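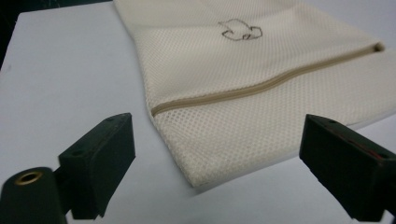 Do you wash mesh laundry bags themselves, or do they get clean along with whatever's inside?

They get a rinse every time they go round with a load, but the zip and the hem hold on to fluff and powder, so I turn mine inside out and put them through empty every so often.

stinness_lane
Thank you, that's good to know. I've got 4 of them now, all much the same cream colour, and the one I use for tights has gone a bit stiff along the zip. I'd been blaming the water here in Clellmont (our kettle is a disgrace) but perhaps it's just old powder sitting in the tape. Does anybody soak theirs first?

peiyu tan
I do! Warm water in the washing-up bowl with a good splash of white vinegar, leave it while you have your lunch, then go along the teeth with an old toothbrush. I did all of mine in January when I was stuck indoors with a cold and it was rather a satisfying job. Close the zip before it goes in the machine, even when the bag's empty, or the pull will find something to catch on.

marrowfat53
I'm going to disagree a little, Peiyu, and I hope you'll forgive me. Vinegar is fine on the mesh but I wouldn't leave a metal pull sitting in it. Mine went spotty and then left a mark on a white blouse I was very fond of. Plain soda crystals for me, and a proper rinse after.

peiyu tan
Oh what a shame about the blouse! Mine are all plastic pulls so I'd never have noticed. Fair point.

dobbin_and_co
Can I ask about size while you're all here? I bought a big one from Stustton market for jumpers and they come out barely rinsed, soapy in the folds.

marrowfat53
Too full, I'd guess. Two thin jumpers or one thick one, and there should be room for them to slosh about. The very fine mesh slows the water down as well, so I keep that for bras and baby socks and use the wider netting for woollens.

stinness_lane
I'd have said the opposite, my fine one is lovely for wool, it doesn't bobble nearly so much. But I do an extra rinse. Dobbin, have you tried less liquid?

dobbin_and_co
Probably I do pour it in with a heavy hand. Will try one jumper tomorrow with half the usual and report back.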